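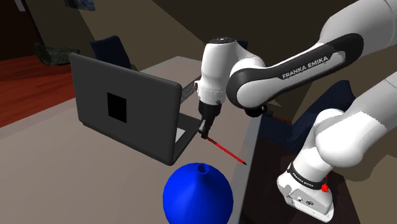
Laptop drops Wi-Fi every time I work at the kitchen table, fine everywhere else
Asked 30th April in Home Networking
Viewed 136 times

I've been working from home since December and I mostly sit at the kitchen table. The laptop loses its connection several times a day there. It shows full bars, then "no internet", then it comes back after a minute or two. If I carry it to the living room it never happens. My phone also works fine in the kitchen, so I assumed the laptop was the problem, but then why does it behave in the other rooms?

The router is a Hadeck that came from the provider, on a shelf in the hallway. There is one wall between it and the kitchen, plus the fridge. I'm in an apartment in Dristville and I can see a lot of neighbors' networks in the list.

What I've tried so far:
Restarting the router
Updating the wireless driver
Forgetting the network and joining again
Turning off the battery saver

The speed test at the table gives 73 Mbps when it's working. I pay for 700 but I don't care much about that, I just want calls to stop dropping. Should I buy an extender?

3 answers

Answer 1 (accepted)

Don't buy the extender yet. Full bars with no internet usually means the laptop is hopping between the two bands. Most provider routers put 2.4 and 5 GHz under the same name and let the device choose. In the living room the 5 GHz signal is strong enough that it stays put. Behind the fridge it's borderline, so the laptop switches, and some wireless cards are slow about it. Phones tend to handle this better.

Log in to the router (the address and password should be on the sticker underneath) and look for something called band steering or smart connect. Turn it off, then give the two bands different names, for example home and home-5. Join only one of them on the laptop and tell it to forget the other.

Try the 5 GHz one first. If it's weak at the table, use 2.4 and set the channel by hand to 1, 6 or 11, whichever has the fewest neighbors on it. Leave the channel width at 20 MHz.

Also move the router if the cable lets you. Even a couple of feet to one side can be enough to get it out from behind the fridge. Metal is about the worst thing you can have in the way.

Comments (2)

Thanks. Smart connect was on. I split the names and put the laptop on the 5 GHz one, and I've had a full day of calls without a drop. Speed at the table is lower than in the living room but steady.

Good. If it comes back after a router update, check that setting again – updates sometimes switch it back on.

Answer 2

Is it the microwave? Mine used to do that. I had a Gezer extender when I lived in Plano and it helped a bit but you had to restart it all the time.

Answer 3

Run a cable. A flat one goes under the door and along the baseboard and you're done.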